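Speaker notes: Where the Money Went, and How to Ask
Talk for the Vukorville residents' evening, upstairs room at the Ouellet library

Opening (take it slowly, people will still be finding chairs)

Good evening, and thank you so much for coming out, especially those of you who drove over from Treltosden after work. I know the road is bad at the moment, and we will get to the road, I promise, because the road is a good part of why I wanted to give this talk in the first place.

I've been reading our council's accounts for 14 years now. I'm not an accountant. I started because of a leaking culvert near my mother's house and a very short letter from town hall that told me the money for it had "been applied elsewhere." I remember standing in the kitchen with that letter and thinking, well, elsewhere where? And that is really all this talk is, a long answer to that one little question.

(Pause. Ask who has ever opened the town budget. Be nice about it either way!)

The difference between budgeted and spent

When somebody stands up at a meeting and says the town "got" a sum of money for something, they may mean one of several quite different things. The council may have voted to set it aside. The state may have promised it. It may have landed in the bank. Or it may have been paid out to a contractor, who may or may not have finished the work. I've heard two perfectly decent people shout at each other for half an hour when one was talking about the vote and the other was talking about the bank.

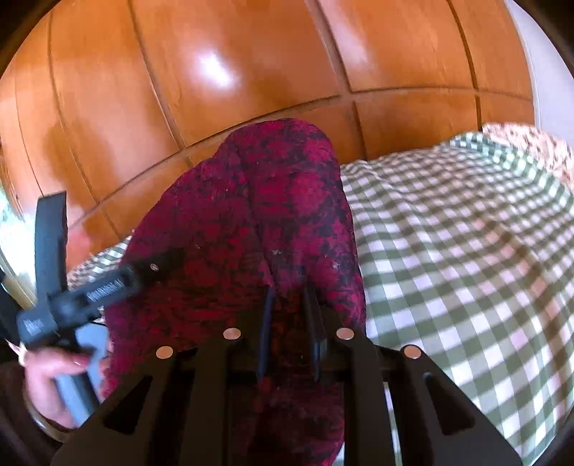 So the first habit I'd love you to take home is to ask which stage we're at. Say it kindly. "Is that approved, received, or paid?" You can write it on the back of your hand if you like, I did for the first year.

Use the Mastunitz road as the case. The resurfacing line in the budget was 300 thousand dollars. What the town had received by July was 200 thousand. Half the rumors you've heard, including the one about the missing hundred, come from subtracting one of those from the other and calling the answer stolen. It may still be that something went wrong with that project, and I'm not here to tell you it didn't. I only want us to begin from the right numbers, because an accusation that starts from the wrong ones is awfully easy to wave away, and then the good questions get waved away along with it.

(If someone brings up the old mayor here, thank them and say we'll take it at the end. Don't get drawn in. You did last time and lost ten minutes.)

When an official denies something

Officials are entitled to say no, that didn't happen, and sometimes they're right. What I look for in a denial is whether it answers the thing that was asked. "The town never had that much money" is a claim you can check, and bless them for it, since you can go and look at the year-end balance. "These are the words of my enemies" gives you nothing to look up.

Read the whole statement, too, and not the line that got shared around. I keep a folder of them at home, the full ones, printed, and it has saved me from saying foolish things in public more than once. (Only more than once. It hasn't saved me every time.)

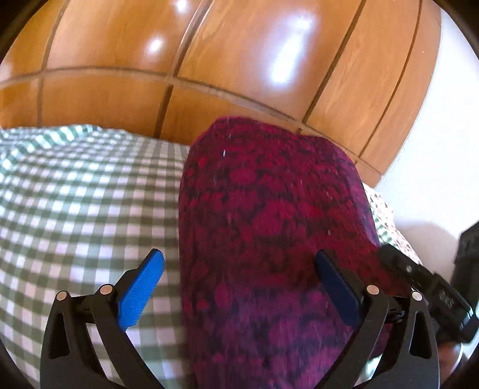
How to make a records request

Keep it small. My very first request asked for everything to do with drainage since the beginning of time, more or less, and I got a polite reply explaining what it would cost me to copy. The one that worked was a single sentence asking for the payment record for one contract in one budget year.

The form is at the front desk of town hall, and it's form 123, the pale one. Put a date range on it. Name the department if you know it, and if you don't, ask the clerk, who in my experience is glad to help anyone who says good morning first. Keep your copy. Write down the day you handed it in, and if the reply is late, write again and attach the first one.

(Hand round the blank forms now. Wait for the paper to stop rustling before going on.)

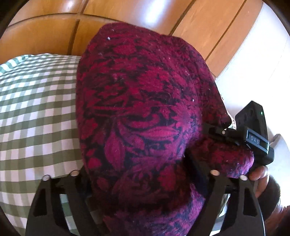 Red and magenta floral fabric, close up.

Questions from the floor

Likely ones: Can I ask without giving a reason? Yes, leave that box blank. Can a group ask together? Put one name on the form and share what comes back. What if the pages arrive blacked out? Ask in writing which rule they used.

Tell them the next council meeting starts at 7 p.m. and public comment comes early, so they shouldn't stop for supper first. Coffee is by the stairs. Collect the pens.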